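Facilities Support Desk
Ticket 394
Subject: Wall disc and hanging ring, Prunus activity room
Status: Closed
Submitted by: Ok-hee Geum

Request as received

The paper disc on the white wall panel will not stay up. It has been put back twice since the start of November and was found on the tabletop again this morning. The thin metal ring that belongs with the display has also come away from its hook. Please advise whether a stronger adhesive may be used. The room is needed by 2 p.m.

Response, first entry

Thank you for your report. Strong adhesives are not permitted on the white panels, as they lift the finish when removed. Please do not use the Tesico mounting tape kept in the supply closet; it is approved for glass only. Staff are asked to take the following steps before the disc is put up again.

Wipe the panel with a damp cloth and allow it to dry fully. Remove any old putty from the back of the disc. Apply fresh putty near the edge of the disc, using up to five small pieces, and press for a short time on each. 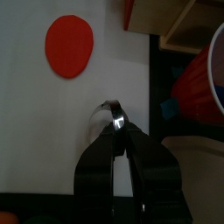 The ring should be handled separately. It is a narrow band and will bend if it is forced over the hook, so it should be held upright and eased on from the front. If it no longer sits evenly, a replacement may be requested from Byun under the existing supply order.

Response, second entry

The requester reports that the panel was cleaned and the disc remounted with fresh putty. The ring had not been bent and did not need to be replaced. The hook, however, was loose — one of its two screws had worked out of the wall. A technician tightened both screws and tested the hook by hand.

Response, third entry

The disc and the ring were checked at the end of the day and both were in place. The requester asked whether the same putty may be used in the Pidimel room. It may, on painted panels only. Requests for other surfaces should be submitted as a new ticket.

Resolution: Remounted; hook repaired. No parts ordered.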